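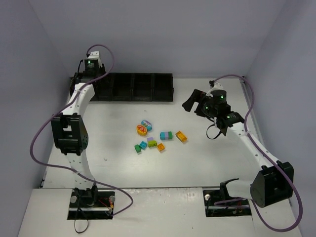 Dana Lambrakis, toy room editor

How to sort small building pieces by color

Mixed toy pieces are slow to build with. Sorting them by color takes one sitting if the pile is small, and it only has to be done properly once. After that you just put things back where they go.

What you need

A flat, light-colored work surface
A long divided tray with open compartments
A bowl for odd parts

Step 1. Set the tray along the back of the table so the whole front stays free. Check that the compartments are empty before you start.

Step 2. Tip out a small heap in the middle. Don't pour out the whole tub. I did that in July with 1,000 pieces and gave up before dinner.

Step 3. Pull any pieces that are stuck together. Work studded blocks apart with your fingers. Teeth leave marks, and a knife will slip.

Step 4. Choose one color and pick out all of it. Red and yellow are the easiest to spot, so they make good first colors.

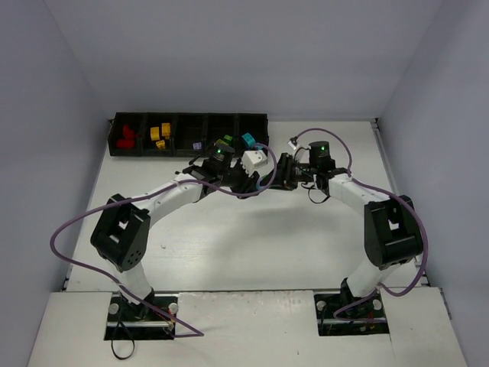 Step 5. Give each color its own compartment and keep to it. If you have more colors than spaces, put the two smallest groups together. White pieces get lost on a white table, so run your hand over the surface at the end to find them.

Step 6. Put anything broken or from another set in the bowl. Deal with the bowl last.

Larger collections

Past 1,000 pieces, sort by color first and then by shape within each color. My own collection is 3,858 pieces and fills 7 trays, which I keep on the bottom shelf of a closet. Label the short end of each tray so you can read it without pulling it out.

Updated 27 Jan 2024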